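Why My Robot Kept Pushing the Wrong Button

I test robots for a living, and yes, I get asked all the time if they ever mess up. Oh boy, do they! Let me tell you about Clataditz. Clataditz is a robot arm with two green fingers, and it lives inside a computer. We call that a simulation. It's kind of like a video game where the robot can practice and no real tables get dented.

One of its jobs sounds super easy. There's a box with four round buttons, and each one has a label over it. I ask for RETRY, it presses RETRY. Done!

Except one morning in May it pressed SKIP. Then it pressed SKIP again. My friend Indira ran the test 396 times while I ate my lunch, and it kept going wrong whenever the lamp in our pretend room was moved to a new spot.

Can you guess why? It was the shadows! When the lamp moved, the robot's own arm made a big dark shape on the table. You know a shadow is just a shadow, but Clataditz had only ever practiced in one kind of light (that was my mistake, not the robot's). The dark patches mixed it up, and it lost track of which button was which.

On a real machine, a wrong button could hurt somebody. So we added a rule: if you aren't sure, stop and ask a person. Then we gave it 669 new practice rounds, with the lamp in a different place each time. Indira got to pick the places, and she picked some really mean ones.
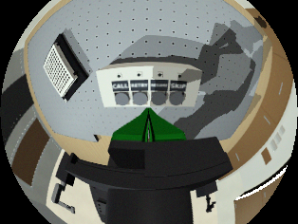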